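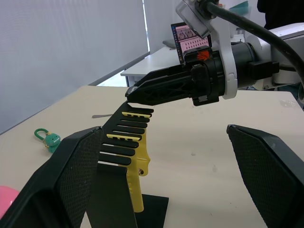 Unsere Montagezelle in Nistitz, gesehen von der Kamera am zweiten Arm. In der Mitte der schwarze Kamm mit dem gelben Teil.

Samstag, 25. Juli 2020

Ich möchte hier einen Fehler aufschreiben, der uns fast zwei Wochen gekostet hat, und am Ende auch einen blauen Fingernagel. Es wird ein etwas längerer Thread, ich bitte um Geduld. Deutsch ist meine dritte Sprache, also bitte auch dafür um Nachsicht.

Die Aufgabe klingt leicht. Zwei Arme, jeder mit Parallelgreifer. Ein gelbes Teil, ähnlich wie ein Uhrarmband, soll mit seinen zwei Laschen zwischen die Zähne von dem Kamm. Arm A setzt ein, Arm B hält dagegen oder nimmt ab. Das Projekt heißt bei uns Gullbridge.

Die Greifer sind von Enberg, die Ablaufsteuerung heißt Tokarz und ist bei uns im Haus geschrieben. Ich sage das nur, damit man die Namen später im Protokoll versteht. Ich gebe niemandem die Schuld, ein großer Teil des Fehlers war von mir.

Das erste Symptom: Arm A kam beim Einsetzen manchmal zu tief. Nicht viel, aber die Fingerspitzen gingen gegen den oberen Zahn. Man hört dann so ein trockenes Knacken. Jeder, der mit gedruckten Fingern arbeitet, kennt es.

Ich habe zuerst die Vorrichtung verdächtigt. Sie steht neben einer kleinen Grundplatte und der Kamm ist schräg, also gibt es einen Hebel. Ich habe alle Schrauben nachgezogen, neu eingemessen, zwei Tage Ruhe gehabt. Am dritten Tag wieder das Knacken.

Danach die Kamera verdächtigt. Danach das Licht vom Fenster. Ich habe einen ganzen Vormittag mit dem Rollo verbracht, hoch, runter, halb. Kein Unterschied. Diesen Vormittag bekomme ich nicht zurück.

Also habe ich gemacht, was man am Anfang machen soll: Protokolle lesen. In der Zeit hatten wir 607 Zyklen gefahren. In jedem Fall mit Knacken war vorher ein Not-Halt gewesen. In jedem! Manchmal eine Stunde vorher, darum hat es keiner von uns verbunden.

Was passiert bei unserem Not-Halt: Die Arme stoppen, die Bremsen fallen ein, der Greifer verliert die Spannung. Nach dem Quittieren bekommt er sie zurück und Tokarz fragt ihn: wie weit bist du offen?

Und der Greifer antwortet. Nur hat er in diesem Moment noch nicht referenziert. Er schickt den letzten Wert aus seinem Speicher, und dieser Wert kann falsch sein, wenn jemand inzwischen die Finger mit der Hand bewegt hat.

Was natürlich jeder macht. Man drückt Not-Halt, weil etwas klemmt, und dann zieht man die Finger auseinander, um das Teil herauszunehmen.

Bei unserer Kinematik wandern die Spitzen beim Schließen auch etwas nach vorne. Tokarz korrigiert das aus der Öffnungsweite. Falsche Weite – falsche Höhe der Spitze. So kommt der Arm zu tief und trifft den Zahn. Die Zelle hat also genau das gemacht, was ich programmiert habe.

Bis hier war es nur ärgerlich. Jetzt kommt der Teil, warum ich überhaupt schreibe.

Am Donnerstag wieder Not-Halt. Ein Kollege nimmt das gelbe Teil aus dem Kamm, ich stehe am Bedienfeld und quittiere. Wir hatten uns abgesprochen, er sagte »fertig«. Er meinte fertig mit der Lasche oben. Ich verstand fertig mit allem.

Mit dem Quittieren ist der Greifer von Arm B zugefahren. Ohne Startbefehl. Sein Zeigefinger war zwischen den Fingern vom Greifer.

Die Kraft ist begrenzt und die Innenflächen haben so eine Struktur zum Greifen, keine scharfe Kante. Er hat sich gequetscht, blauer Nagel, gekühlt, ins Unfallbuch eingetragen, am nächsten Tag war er wieder da. Wir waren trotzdem beide sehr still danach.

Im Protokoll steht es auf Zeile 1621. Tokarz sieht nach dem Quittieren einen Unterschied zwischen Sollweite und Istweite und will ihn »reparieren«. Der Regler war noch aktiv mit dem alten Sollwert. Acht Zeilen später kommt Meldung 216, »Greifer nicht referenziert«. Also die Warnung kam, aber nach der Bewegung.

Für mich ist das der Kern: Quittieren darf keine Bewegung auslösen. Das steht in jeder Schulung, ich habe es selbst schon anderen erklärt. Bei den Armen haben wir es auch sauber gelöst. Den Greifer hatte ich im Kopf als Werkzeug abgelegt und nicht als Achse.

Was wir geändert haben, der Reihe nach.

Beim Not-Halt werden jetzt alle Sollwerte vom Greifer gelöscht. Nach dem Quittieren bleibt er ohne Kraft, bis jemand am Bedienfeld eine eigene Taste für die Referenzfahrt drückt und hält. Loslassen heißt Stopp.

Die Referenzfahrt geht nur noch in Richtung auf. Das kostet Zeit und wenn ein Teil im Greifer ist, fällt es herunter. Damit kann ich leben.

Ohne gültige Referenz gibt Tokarz keine Fahrt unter die Sicherheitshöhe über dem Kamm frei. Damit ist das Knacken auch weg, jedenfalls seit gestern. Ein Tag ist wenig, ich schreibe noch einmal, wenn wir mehr Zyklen haben.

Und wer die Hände in der Zelle hatte, der quittiert selbst. Kein Zuruf mehr. Das Bedienfeld hat ein langes Kabel, es gab nie einen guten Grund, dass ich es halte.

Kurz zu einer Frage, die schon kam: Ja, wir hatten eine Risikobeurteilung. Klemmen zwischen den Greiferfingern steht darin, bewertet für den Automatikbetrieb. Für den Moment nach dem Not-Halt steht nichts. Die Seite wird jetzt neu geschrieben, und zwar bevor die Zelle wieder ohne Aufsicht läuft.

Noch eine Frage: ob das bei den Enberg-Greifern immer so ist. Das kann ich nicht sagen. Wir haben eine ältere Firmware und eine eigene Anbindung. Prüft es bei euch so: Not-Halt, Finger mit der Hand verstellen, Hände weg, Schaumstoffblock dazwischen, quittieren, schauen. Dauert fünf Minuten.

Falls sich bei jemandem der Block bewegt, schreibt mir bitte. Mich interessiert auch, wie ihr die Referenz löst, wenn das Teil nicht herunterfallen darf. Bei uns ist das gelbe Teil robust, aber das nächste im Projekt wird es nicht sein.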